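Benham to sell 81 lots of railway paper, much of it never meant to be kept

2022-01-13

Benham, dealers in old maps, prints and printed ephemera, will offer the Tisitham collection of railway material in June. Its 81 lots include prospectuses, share certificates, timetables and folding tourist leaflets, most of them printed to be read once and thrown away.

The star turn is a run of papers from the Polladico Light Railway, a company that issued 3978 shares and laid three miles of track. Its engraved prospectus shows a viaduct, a grand terminus and a steamer waiting at the quay. The railway built none of these, though the engraving is very fine.

Buyers of a practical turn may prefer the Lahlou timetables, which are complete, clean and – judging by the pencilled remarks in the margins – were not much believed at the time. 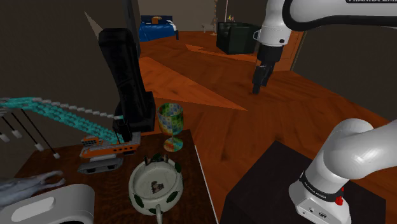 Sizes in the catalogue are given in inches, height first. Folds, foxing and old tea stains are noted where found, and one large poster has been backed on linen by somebody in a hurry.

Lots may be viewed by appointment at Benham's shop from the start of June. Printed catalogues are free on request, while stocks last. Please wash your hands before viewing and leave fountain pens at the desk.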